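The Machine That Winds the Ropes

The Clekovon cell in the back room at Horkar winds jump ropes. It takes one by the handles, draws the cable straight, checks it for kinks, winds it into a loop and drops it in a tray. When the gym bought it, the sales sheet said it would handle "mixed rope returns without operator preparation." I had a copy of the sheet with me when I went to see Laurinda Rocha, who has looked after the cell since February. She asked if she could keep it.

"I'd like to put it on the wall," she said. "Operator preparation is my job."

Horkar owns 200 jump ropes, shared between its own classes and the schools it lends to. They come back in bags. A bag of thin cable ropes that has been carried up a flight of stairs is one object, as far as the arm is concerned. Rocha says that for the first two weeks she did what the manual told her, tipped the bag onto the infeed tray and pressed start. The arm would find a handle, lift it, and bring the whole nest up after it until the force limit tripped.

"Clekovon told me to raise the limit. So I raised it, and it pulled a handle off."

She put it back where it had been and started untangling by hand before each run. There isn't room next to the cell, so she does it out on the gym floor, down at the end with the rowing machines and the battle rope. She pairs up the handles first, holds the two of a pair side by side in one place, and works the cable free of whatever is left in the pile.

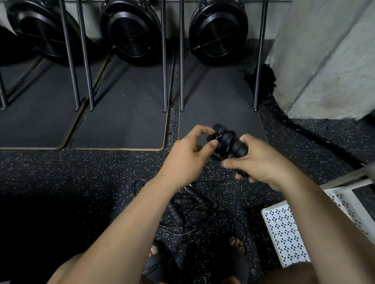
What gets done before start-up

I wanted to know how much of the winding job was left for the machine once all that was finished. Rocha has thought about this more than the people who sold it to her.

"If I have both handles in my hands and the cable is free, I'm most of the way to a wound rope. I could wind it. I've timed myself, I'm faster than the arm. What it does that I don't is look at the cable the same way every time. I get bored and miss a kink. It doesn't get bored, it just misses different ones."

Her start-up takes 20 minutes and she went through it with me at the cell. Air on, and wait for the pressure to settle. Wipe the two finger pads with a damp cloth, then a dry one. Run the homing routine with the tray out, which the manual has with the tray in. She does it her way after the wrist clipped the tray edge twice. Then she sends a reference handle through, a plain one she keeps on a hook with a strip of tape on it, and watches whether the fingers close in the middle of the grip.

"If they close toward the cap end it'll drop it on the turn. You don't get an error for that. It goes on winding air, very proudly, and the counter goes up."

I asked whether the counter, which is the number the gym's owner reads out at meetings, included the air. She said it did. Clekovon has been asked for a fix and has said it is in the next release. It was also in the last one.

Each rope takes 70 seconds if nothing goes wrong. I sat and watched a tray go through and my own notes have a good deal of waiting in them.

The part that wears

The fingers were made by a small shop called Panagiotou and everybody I spoke to agreed they are the best thing on the machine. The pads are another matter. They are soft, they pick up grit from the floor by way of the handles, and after a while they polish. Rocha changes them every 400 ropes. The maintenance schedule says to change them when worn, and does not say what worn looks like.

Fahad Shaikh, who did the original installation and now comes by when he is called, defended the schedule a little. "Every site is different. A dance studio with a clean floor, you could go a lot longer." I pointed out that the cell is sold to gyms. He said yes, that was fair.

He was more forthcoming about the cable guide, the slotted plastic piece that the cable is supposed to drop into as the arm pulls. It sits on two screws and has to be square to the arm's travel. If it is turned even slightly, the cable rides up one wall and comes out with a curl the camera then reads as a kink, so good ropes go in the reject bin. He had set it by eye. Rocha now sets it with a steel rule and a dab of paint on each screw head, so she can see at a glance if one has backed off.

"Rejects fell by a lot when we did that," Shaikh said.

How much is a lot?

"We weren't keeping the old numbers, so I can't tell you."

Handles and cables

The other nuisance is the joint between handle and cable. On a rope that's been swung hard, the cable sometimes won't turn freely where it leaves the handle, and when the arm pulls, the twist runs down the length and throws a loop. The vision check happens too late to help. Rocha tests each one herself: handle in the right hand, cable pinched between the fingers of the left, a short way down, then a roll of the thumb to feel if it binds.

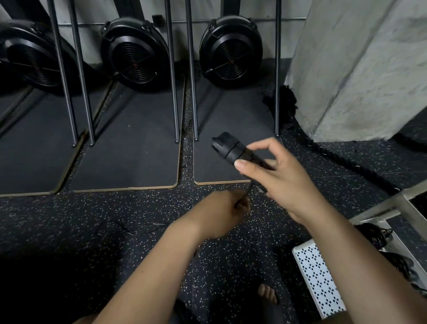 Any that bind go into a bag for Idalina Correia, who runs the lending side and fixes them at her desk with a pin and a drop of silicone oil. Correia has the least patience with the project of anyone in the building. She figures the ropes are being handled by people three times now where it used to be once.

"Before, somebody wound them up after class and hung them on the rack," she said. "The kinked ones, the kids told us."

Rocha doesn't dispute the arithmetic. Her argument is that the checking has gotten better, and that a school did complain last year about ropes arriving in bad shape and hasn't complained since. I asked if that was the machine or the thumb test. She took her time over that.

"The thumb test catches more. But I only started doing the thumb test because the machine kept choking."

That's probably the most favorable thing I heard all day, and it is an odd sort of endorsement. The gym is now being offered a feeder unit, the Naletti, which is supposed to separate a tangled bag by shaking it over a bed of rollers. Shaikh has seen it run on thick beaded ropes and liked it. He hasn't seen it run on thin cable. Rocha has asked for one of Horkar's own bags to be put through it, unopened, with her standing there, before anyone signs.

Clekovon has agreed to the visit and has asked her to send ahead a selection of ropes, neatly wound.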